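Separar pilhas e blocos de construção misturados na mesma caixa

Atualizado em 17 dez 2019
Secção: Manutenção de material lúdico

O procedimento aplica-se a lotes de blocos de encaixe em plástico devolvidos com pilhas cilíndricas soltas pelo meio. É uma situação corrente quando o conjunto inclui módulos com luz ou motor e alguém abre o compartimento antes de arrumar tudo. Na ludoteca de Vostville a separação faz-se em tabuleiro, uma porção de cada vez, e o lote só volta à prateleira depois de fechada a ficha.
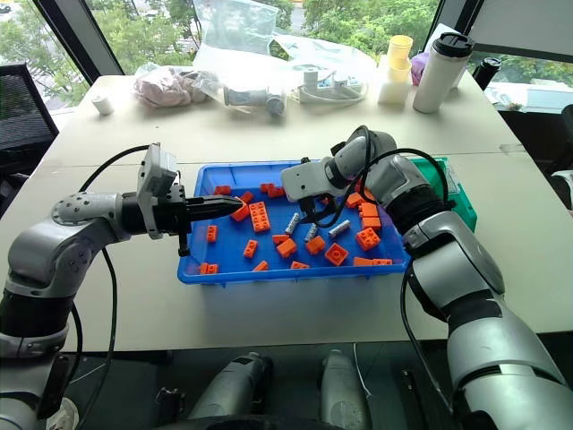 Tabuleiro azul com blocos cor de laranja e três cilindros espalhados entre eles.
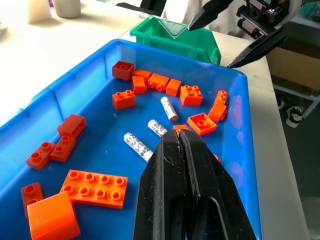 A dimensão da porção é o primeiro parâmetro a fixar. O fundo do tabuleiro tem de continuar visível entre as peças. Se houver blocos empilhados em mais de uma camada, retira-se parte do material para a caixa de origem e recomeça-se. Uma pilha pequena fica facilmente escondida debaixo de um bloco 2x4 virado para baixo, e uma pilha que passe para a lavagem obriga a interromper o ciclo e a rever tudo.

Material

Tabuleiro de plástico de cor lisa, com rebordo. A cor deve contrastar com a dos blocos.
Caixa de origem, com a etiqueta do lote.
Recipiente de plástico com tampa, para pilhas a conservar.
Segundo recipiente de plástico com tampa, para pilhas a rejeitar.
Fita isoladora ou fita adesiva transparente.
Luvas de nitrilo.
Multímetro ou testador de pilhas. Usamos um Brudham de mesa, mas qualquer modelo com escala de tensão contínua serve.
Cotonetes, panos sem pelo e vinagre branco.
Álcool isopropílico a 70% para o tabuleiro e para a bancada.
Detergente neutro e alguidar para os blocos.

Não usar tabuleiros nem recipientes metálicos. O mesmo vale para tampas metálicas, incluindo as dos frascos de conserva.

Preparação da bancada

1. Desimpedir a superfície e limpá-la com um pano seco.
2. Colocar o tabuleiro ao centro e a caixa de origem do lado da mão menos hábil.
3. Pôr os dois recipientes de pilhas do lado oposto, abertos e já etiquetados.
4. Calçar as luvas antes de abrir a caixa. Se houver pó branco ou manchas húmidas no fundo, passar diretamente à secção «Pilhas com derrame».

Triagem

1. Despejar uma porção no tabuleiro, a baixa altura. Com um copo doseador, 200 ml de peças costuma dar a densidade certa num tabuleiro médio. Em tabuleiros maiores ajusta-se a olho.
2. Abanar o tabuleiro na horizontal, com movimentos curtos, até as peças assentarem. Os cilindros tendem a rolar e ficam encostados a um bloco ou à parede.
3. Retirar primeiro os cilindros, todos, sem tocar nos blocos que não os estejam a prender. Pegar pelo corpo e não pelas extremidades.
4. Verificar cada um antes de o pousar: revestimento inteiro, polos limpos, ausência de amolgadelas. Os que falhem numa destas condições seguem para o recipiente de rejeição.
5. Tapar os polos com fita. Uma volta curta em cada extremidade chega.
6. Virar os blocos que estejam com os encaixes para baixo e inspecionar o lado oco. As pilhas mais finas não cabem num 2x2, mas já encontrámos clipes, missangas e bocados de plasticina.
7. Passar os blocos para o alguidar, ainda seco, e repetir com a porção seguinte.

Blocos encaixados uns nos outros desmontam-se no tabuleiro. Para peças finas muito apertadas, usar a cunha de plástico do conjunto. Facas e chaves de fendas marcam o bordo e a peça deixa de fechar bem.

Ordem dos blocos

A separação por formato faz-se depois da lavagem, salvo se o lote for pequeno. As classes da nossa ficha são estas:

1x2, dois encaixes
2x2, quatro encaixes
2x4, oito encaixes
Outros formatos e peças especiais

A cor não entra na primeira triagem. Tentámos separar por cor e formato ao mesmo tempo e os erros concentraram-se nos tons próximos, sobretudo laranja e vermelho – sob luz quente, quem tria deixa de os distinguir ao fim de pouco tempo. Se o inventário pedir a cor, faz-se uma segunda passagem, com luz branca.

Teste das pilhas

Medir em tensão contínua, ponta vermelha no polo positivo. Numa pilha alcalina de 1,5 V nominais, a leitura em vazio serve apenas para excluir as que estão claramente gastas. Uma pilha fraca pode dar um valor aceitável sem carga e cair logo que o motor arranca. Quando o testador tem posição com carga, usar essa.

Não juntar no mesmo módulo pilhas de marcas, idades ou níveis diferentes. Num módulo que leve 2 pilhas, se uma reprova, a outra fica para aparelhos de baixo consumo, como relógios de parede, e o módulo recebe um par novo.

As recarregáveis separam-se das alcalinas logo nesta fase. O tipo vem impresso no revestimento. Se a impressão estiver ilegível, a pilha é rejeitada.

Pilhas com derrame

O resíduo das alcalinas é cáustico. Trabalhar com luvas e óculos, com a janela aberta, e não deixar crianças na sala.

1. Retirar a pilha e colocá-la num saco de plástico fechado, dentro do recipiente de rejeição.
2. Aplicar vinagre branco com um cotonete nos blocos afetados e esperar que deixe de fazer espuma.
3. Limpar com pano húmido e repetir se ainda houver crosta nos cantos.
4. Lavar os blocos à parte do resto do lote.
5. Deitar fora as luvas e os cotonetes.

Os contactos do módulo tratam-se da mesma maneira, com muito menos líquido. Se a mola estiver verde ou partida, o módulo sai de circulação.

Lavagem e secagem

Água morna, detergente neutro, escova macia. A máquina de lavar loiça deforma os blocos mais antigos e não a usamos. Os módulos elétricos nunca vão à água, apenas se limpam por fora com um pano quase seco.

Enxaguar duas vezes e deixar escorrer com os encaixes para cima, para a água sair do lado oco. Secar à temperatura ambiente sobre um pano, longe de radiadores. Os 2x4 demoram mais, pelos tubos interiores. Não fechar a caixa com peças húmidas.

Enquanto os blocos secam, limpar o tabuleiro com o álcool e deixá-lo evaporar antes de receber a porção seguinte.

Arrumação

As caixas Ostetti de 70 litros são práticas para o depósito, mas demasiado fundas para uso diário. Para as mesas usamos as gavetas baixas Van Dusen, uma por classe. As pilhas guardam-se noutro armário, em suporte com divisórias, nunca na mesma caixa que os blocos – foi esta regra, introduzida em maio, que mais reduziu o número de lotes misturados.

Na ficha do lote registam-se o número de peças por classe, as pilhas conservadas, as pilhas rejeitadas e os módulos retirados. O nosso inventário geral vai em 2194 peças e é corrigido a partir destas fichas, sem nova contagem integral.

As pilhas rejeitadas seguem para o pilhão com os polos tapados. Convém esvaziar o recipiente antes de estar cheio até à tampa.

Problemas frequentes

Cheiro a plástico depois da lavagem: excesso de detergente. Enxaguar de novo só com água.

Blocos que deixam de encaixar: verificar se há resíduo no lado oco. Se a peça estiver limpa e continuar a abrir, está deformada e retira-se.

Fita que se solta dos polos: a superfície tinha gordura. Limpar o revestimento com pano seco e voltar a aplicar.

Leituras instáveis no multímetro: limpar as pontas de prova e os polos e repetir a medição. Se persistir, trocar a pilha do próprio aparelho.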